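Visit report: Skulwood knitwear care and folding workshop, February

The Skulwood open day ran from 10 a.m. to 3 p.m. in a converted house behind the dye works. Registration listed 93 visitors, split into groups on arrival. Ours started upstairs, where the bedrooms are used to demonstrate laying out and folding at home, on ordinary beds and bedding.

The morning covered cardigans and sweaters with surface detail: cables, openwork, buttons, sewn-on trim. Skulwood's method begins with the garment face up and fully spread. Sleeves are straightened first, then the side seams are pulled out from the underarm down. Gathers left at the seam carry through every later fold and show as a ridge across the front. 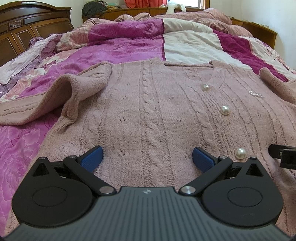

Pearl-type buttons need some care. The instructor's rule was to keep them off the fold line and to place a sheet of tissue over the placket before the second fold. Small metallic or sparkling trim gets the same treatment, as it can catch in fuzzy yarn. Cables should lie parallel to the fold where possible. Openwork panels are smoothed with a flat palm, never pinched.

Downstairs, Blomqvist had a table of storage boxes and Dumier showed a drying rack with mesh shelves. The larger rack was priced at $79. Both stands were busy and I did not get a load rating for the rack. The Brandus yarn samples were in the hallway, poorly lit, with shade cards numbered up to 393.

Parking is on the street. The workshop handout, sheet 994, covers folding only; washing is on a separate sheet that had run out by noon.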